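Home Threads Lists About Log in

Okay, I have been promising a thread on sleep for months and the kettle's on, so let's go. This is everything that has helped me get to bed and stay there after a decade of being truly terrible at it. Long one, get comfy!

First up, I'm no expert. I read a lot, I try things on myself, I keep the bits that work. If you snore like a tractor or wake up gasping, please go and see your GP before you take tips from a stranger who posts about pillows.

The biggest change by a mile was getting up at the same time every morning. I fought this for years because I love a sleep-in. But bedtime sorts itself out once the getting-up part is fixed, and after a couple of weeks I was yawning at half past nine like a toddler.

Six o'clock for me, winter and summer. Yours can be eight, or noon if you work nights. Pick one and stick to it, even after a party (especially after a party).

Second biggest: going outside straight after. Tea in hand, dressing gown, out onto the back step. I used to think this was a bit precious and now I get cranky if it's bucketing down and I can't do it. The light even on a grey morning is so much brighter than anything in my kitchen.

I moved to Skotham a few years back and the mornings there are ridiculous. Magpies going off, fog sitting in the paddocks, the neighbour's dog looking at me over the fence like I'm the strange one. Best part of my day.

Coffee! I know, I know. I stop at lunch. I resisted this one for so long because I was one of those people who could have a flat white after dinner and nod off fine. Falling asleep was never my problem, though. It was the three hours in the middle of the night where I'd lie there rewriting emails in my head.

If stopping at lunch sounds grim, try moving your last cup an hour earlier each week. That's how I did it and I barely grumbled.

Now, the bedroom. Everybody wants to talk about mattresses and I get why, they're exciting and expensive. Mine is a plain medium-firm one, nothing flash, and it's fine. I'd put your money into blinds first.

I had those flimsy slatted ones for years and there's a streetlight right outside. Swapped them for proper blockout blinds from a little shop in Romgate, $181 for the one window, fitted. I slept through to the alarm the first night and nearly cried.

Can't drill holes because you rent? A dark sheet and some of those stick-on hooks will get you most of the way. Looks awful, works a treat.

Sheets! My favourite part. Please stop buying on thread count alone. I fell for a 600 set once and it was like sleeping inside a raincoat. My everyday ones are 400 cotton percale and they're crisp and cool, and they get softer every time they go through the wash.

Flannelette from June onward though. No arguments. Percale in July in an unheated weatherboard house is for braver people than me.

And two doonas on one bed if you share it! One each! This has done more for my relationship than any conversation we have ever had. A friend calls it the Scandinavian method, I call it finally having my feet covered.

Pillows wear out way faster than you think. Fold yours in half and let go. If it just lies there folded, it's had it. I was sleeping on a pillow older than my niece and wondering why my neck hurt.

Side sleepers want something taller, tummy sleepers want it nearly flat, back sleepers are somewhere in between. I'm a side sleeper who ends up on my back with one arm over my head like I'm hailing a cab, so I've gone medium and made peace with it.

Smell is a funny one. I was a total sceptic about sprays and oils and all that. I still don't reckon a scent can knock you out. But doing the same small nice thing every night, in the same order, is a pretty good signal that the day's done.
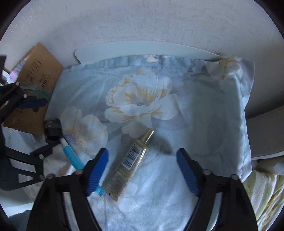
So my order goes: teeth, face, water on the bedside table, lamp on, big light off, phone in the hallway. Ten minutes, tops. I look forward to it now, which past me would find hilarious.

The phone in the hallway part deserves its own post. I bought a cheap alarm clock, a Wavier, the most boring little thing with big red numbers, and I turn it to face the wall. Knowing it's 3:40 has never once helped me get back to sleep.

What do I do when I'm awake in the middle of the night? I get up. Couch, blanket, low lamp, a book I've already read. Lying there getting cross was teaching my brain that bed is where we go to be cross. Back in when I'm drowsy, and some nights that takes ages and that's okay.

Re-reads that have worked for me: anything about gardens, anything about trains, an old cookbook with long chatty introductions. Avoid crime. I made that mistake in October and was up till dawn.

Naps: yes, love them, short ones, before mid-afternoon. I set a timer and lie on top of the covers so I don't get too settled.

Stuff I tried and dropped: warm milk (hate it), weighted blanket (felt like being sat on by a labrador, in summer!), the sleep tracker. The tracker would tell me I'd slept badly and then I'd feel tired all day, even when I'd woken up feeling great.

A few of you asked about noise. I use a pedestal fan all year, pointed at the wall when it's cold. When I stay at my sister's in Ledesma I take a tiny travel fan and she makes fun of me every single time.

Next thread will be about wool versus feather doonas - I have so many opinions. Tell me what you sleep under and where you live, I want to hear all of it!

Last updated: October

Recent threads
How I wash a wool blanket without wrecking it
Cold house, warm bed: hot water bottles and other joys
Line-drying sheets in winter
Small bedrooms and where to put everything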